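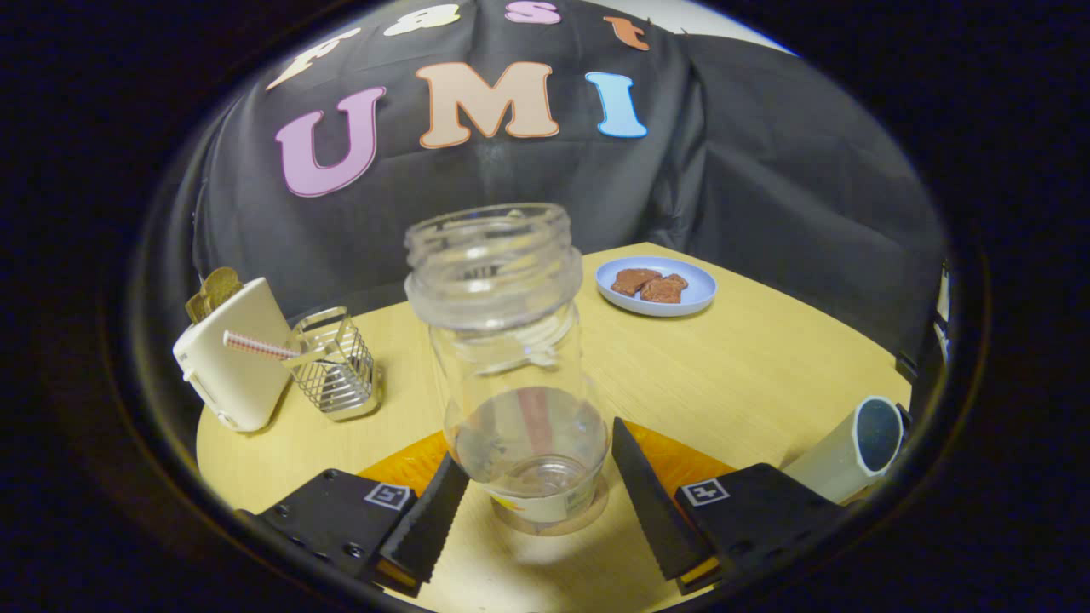

# Pitham breakfast table opens in October — bring a jar

For immediate use

Kokkinos, the refill and kitchen shop in Pitham, is putting a breakfast table in its front room from October. Toast, grains by the scoop, water poured at the table. Free to sit down, pay only for what you take home.

It runs mornings from 8.30 until the bread's gone. One round-edged room, one light wooden table, black cloth behind it with the big felt letters on. Regulars will know the letters by now.

## What's on it

Toaster, white, two slots. Bread comes from Irkero, the bakery on the same row, sliced thick enough to stand up out of the top. Beside it the divided tray — dark brown beans or grains in one part, green in the next, something pale in the lower one. The tray gets changed about through the month so please dont ring up asking for a particular grain, ask when you're in.

"People buy a bag of beans and it sits in the cupboard for two years," said Antigoni Manolakis, who runs the shop. "We'd like them to buy a cupful, go home and cook it."
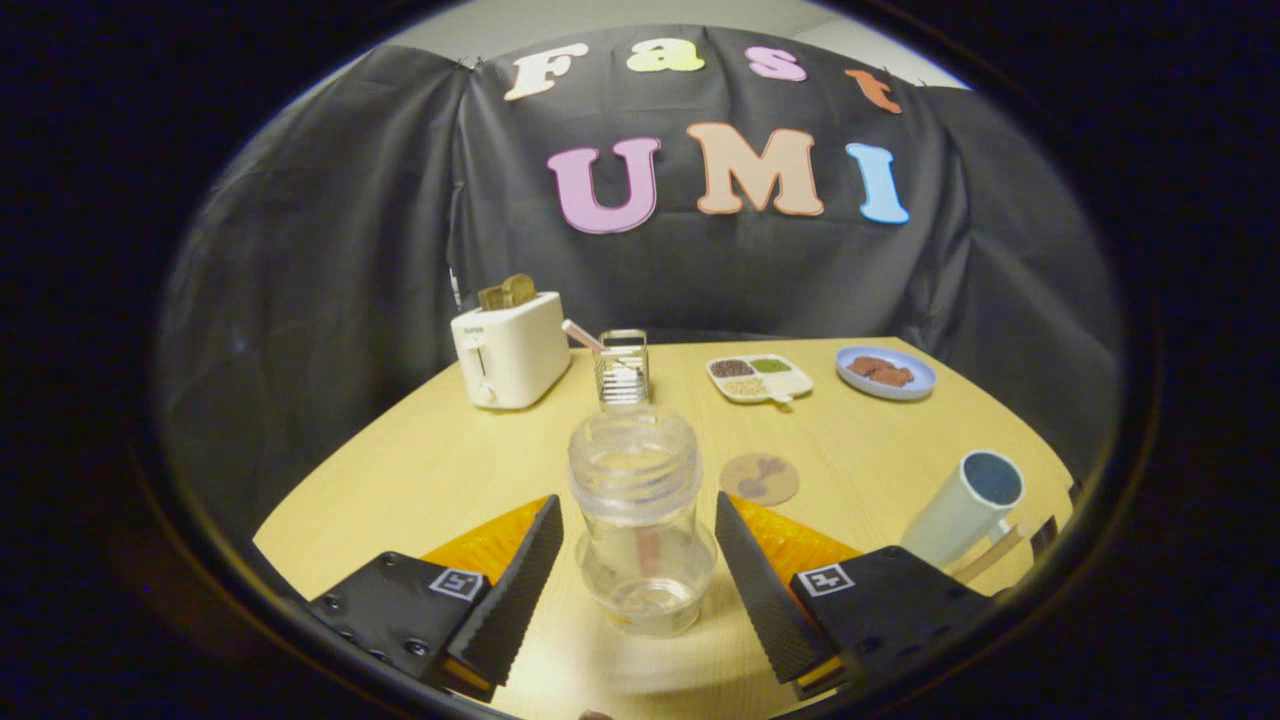 Cupfuls are sold by weight. Customers can bring any clean container with a lid or take one of the 260 jars the shop has been given by Bitisero, the preserves maker, which is moving to a new jar size and had these spare. Jars are free while they last, one per household. Lids seperate, ask at the till.

Jars will have been through the wash before they go out. Some have a bit of label still stuck on. Hot water and a spoonful of oil gets most of it off, scrape the rest.

## Jar mornings

2 jar mornings are planned, both in the first half of the month, both starting at 10. Kalliopi Vrettos will show how to soak and sprout at home using nothing but a jar, a square of muslin and an elastic band. No booking. Children welcome, there's a low bench.

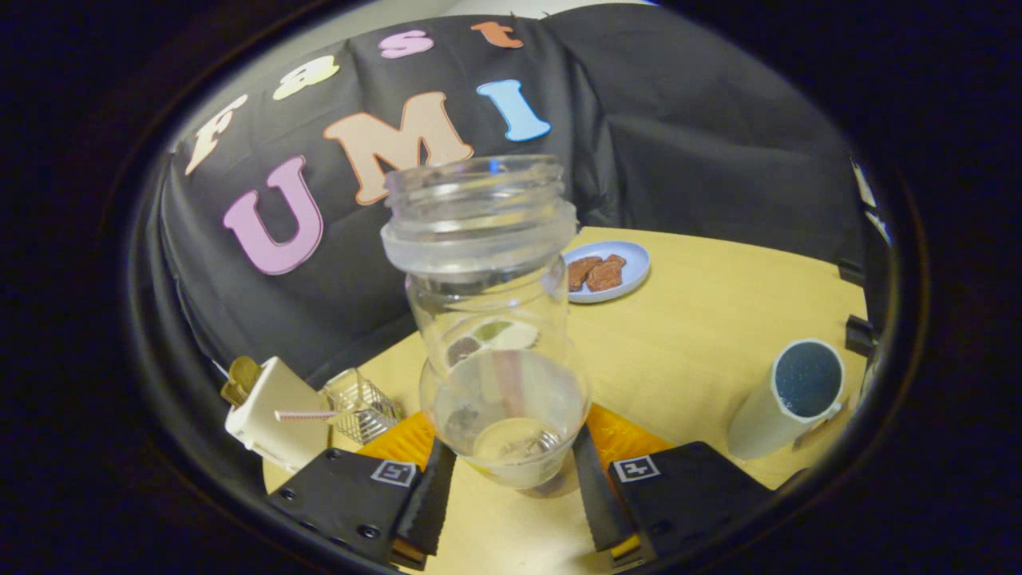 *Clear glass jar held over the table at Kokkinos, Pitham.*

Kalliopi has taught the same session at Pitham library and got over 400 people through it last winter. Her notes will be on the counter to take away, one sheet, both sides.

Rinsing is the part people skip, she says. Fill, swirl, pour off into a bowl, do it again in the evening. Use the rinse water on the house plants.

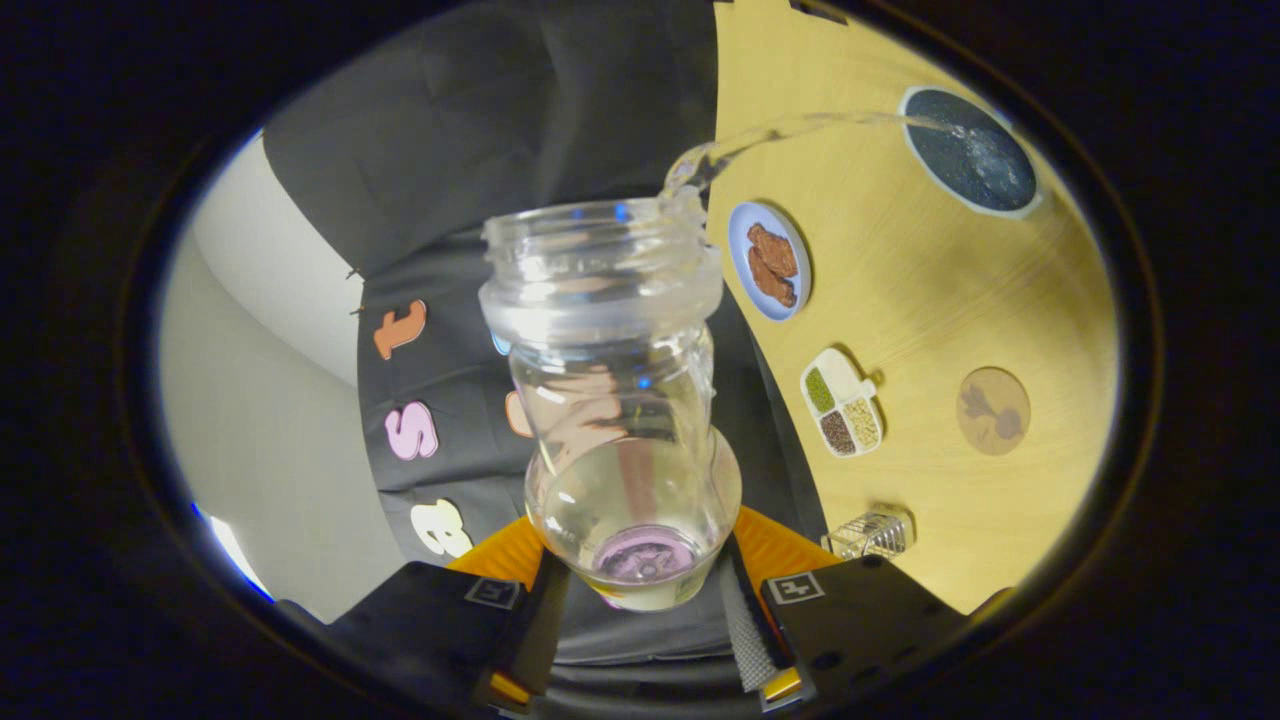 Bowls and bottles for practising the pour are provided, and towels. Wear sleeves that roll up.

"My mother did it on the windowsill with whatever jar was going," said Kalliopi. "I've kept it about as simple as that."

## Getting there

Kokkinos is at the bottom end of the row, next door but one to Irkero. The 812 bus stops opposite. Step-free from the side door, ring the bell if its shut.

## Notes for editors

- Antigoni Manolakis and Kalliopi Vrettos are both available for interview, mornings are best
- Press visits: Michalis Spanos at the shop, before 8.30 or after 2 o'clock
- Jar questions for Bitisero go to Dionysis Michailidis
- Opening times may move by half an hour if the bread is late

Ends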